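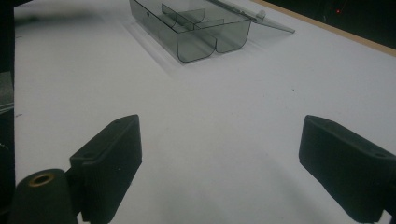
Issue 12

Tue 13 December
Posted by slowfader

Right, I've had the new Tiltance album on more or less constantly since it landed and I need to talk to someone about it, because nobody in my house cares. Ten tracks on Wudwood, called Tiltport, and I think it's the best thing they've put out. I went in with low hopes after the October single, which I thought was a bit of a plod. On the record it comes in fourth and it makes a lot more sense there, with that long hissy bit before it and the kick sneaking in underneath.

The second side is where I lose track of time. Track 7 has a bassline that sounds like it's being played through a wall and I've been walking to work with it in my head all week. What's everyone else making of it?
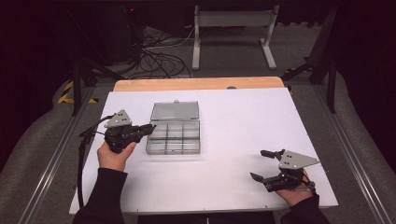
kettle_drone

I'm going to be the grump. I like it, I don't love it. The first half is gorgeous and then from track 8 onwards I feel like I'm hearing leftovers from the previous EP. Same swung hats, same washed-out chord stab, even the same trick of pulling the bass out for ages and dropping it back in a bar late. Great trick the first time!

Also it's far too quiet. I had to turn my amp up well past where it normally sits and then the next record nearly took my head off.

slowfader

Quiet is good though, isn't it? I'd much rather reach for the volume knob than have the whole thing squashed flat like the last one. You can hear the room on this, or whatever reverb they're using to pretend there's a room.

pitchbend_pam

Agree with slowfader on the loudness, agree with kettle_drone on the end of the album. I'd have cut the ninth track completely. It's a beatless thing with some radio chatter over it and I've heard that idea so many times now that I just skip it. The closer is lovely, mind.

Has anyone got the vinyl yet? Mine's still showing as packed and I ordered the day it went up. I've only got the files so far.

offbeat_owl

Got mine at the weekend. It's a double, cut at 45, and the low end is massive compared with the download. Bit of surface noise on side C but it cleaned up fine. The sleeve is plain grey card with the titles stamped on the back, and the stamp's come out wonky on my copy, which I quite like. No download code inside, so don't chuck the email.

pitchbend_pam

Ooh, at 45! That's cheered me up. I'll stop refreshing the order page then. (I won't.)

kettle_drone

Played it again last night with headphones after reading this lot and I'll give you track 8, there's more going on than I noticed. A sort of clicking in the right ear that slowly drifts out of time with the hats. Still think the running order is wrong. Swap the opener with track 2 and you'd have a much better way in, the opener takes ages to do anything.

slowfader

No no no, leave the opener alone! That slow fade up is the whole reason I bought it. I stuck it on while I was cooking and forgot it was playing until the kick arrived, nearly dropped a pan.

dubplate_dan_dare

Am I the only one who came to this through the Ó Néill remix? I'd never heard a note of Tiltance before that 12 inch turned up in the shop. I bought the album expecting more of the same and it's a very different animal, much slower, hardly any vocals. It took me three goes to get on with it. I still prefer the remix, if I'm being truthful, and I'd happily hear a whole record of that.

offbeat_owl

You're not, but I find the remix a bit too polite. It irons out everything that's odd about the original. Works in a set, I'll give it that - I mixed it into some old Wudwood stuff last month and it sat really nicely. On its own at home I never reach for it.

dubplate_dan_dare

Polite?! The breakdown on that thing is filthy. We must have different pressings.

pitchbend_pam

Does anyone know if they're playing live off the back of this? I saw them once as a support and it was just two tables of gear and almost no light, and it was terrific. I'd travel for a proper headline set.

kettle_drone

Haven't seen any dates. The label page only mentions a second pressing in a different colour, so there goes my money, grump or no grump.

Contact us | Copyright remains with individual posters | Back to top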